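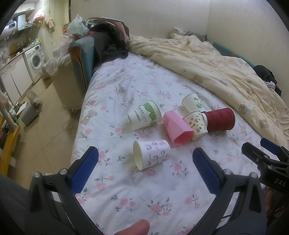
Page last changed: June 2024

FOR IMMEDIATE RELEASE

Skendirico puts hand-held grippers through cup trials ahead of Pranby pad kit

Skendirico today announced the start of side-by-side trials for hand-held grippers, run on ordinary household objects in ordinary rooms. First up – cups. Paper ones in several sizes, a ripple-textured one, a faceted plastic one. Set out on a bed, on a printed sheet with plenty of wrinkles.

The work compares two-finger grippers with blue pads, one in each hand of the operator. Question being asked: which pad angle and opening width gets hold of a light cup on its side without crushing the rim. Nothing fancy. Same cups, same operator, new pad setting, go again.

"A paper cup is harder than people think," said Souad Metwally, who leads testing at Skendirico. "Squeeze at the rim and it folds. Squeeze at the base and it can spin out of the pads. On a mattress you also push the whole thing down before you grip it, so the numbers you got on a bench are no use to you."

Each pad setting gets 100 grasps. Logged for every one: cup type, which way the mouth faces, left or right hand, grip point, and wether the cup kept its shape. Dropped cups are logged too and stay in the results. 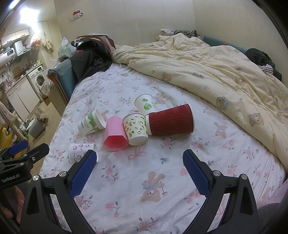
Cups that touch each other get their own column in the log. Pulling one from a group is a different job from picking up a single cup, and earlier comparisons at Skendirico mixed the two together. Won't happen this time. Also being compared – camera height over the fingers, and how much of the cup stays in view once the pads close.

The controller side is handled by Drodaneck, which is supplying 2 builds of its Guthrie recording software for the trial. Both builds get the same grasps. Drodaneck wants to know which one keeps left and right hand recordings lined up over a long session, and how fast a bad take can be thrown out and redone.

"We asked for soft surfaces and we asked for patterns," Metwally said. "Roses, bows, bears, whatever is on the sheet. If a camera setup only works over plain gray we want to find that out now and not after the kit ships."

Results will go into the Pranby pad kit, a set of swap-on pads for hand-held and arm-mounted grippers. Kit list currently stands at 53 parts, screws included. Pricing to be be announced. Labs wanting the full grasp log can ask for it, raw files or summary table, please say which.

Bowls and folded towels are next on the list.

About Skendirico
Skendirico tests and builds gripper parts for research groups and small automation shops.

Press contact
Souad Metwally, Testing, Skendirico

ENDS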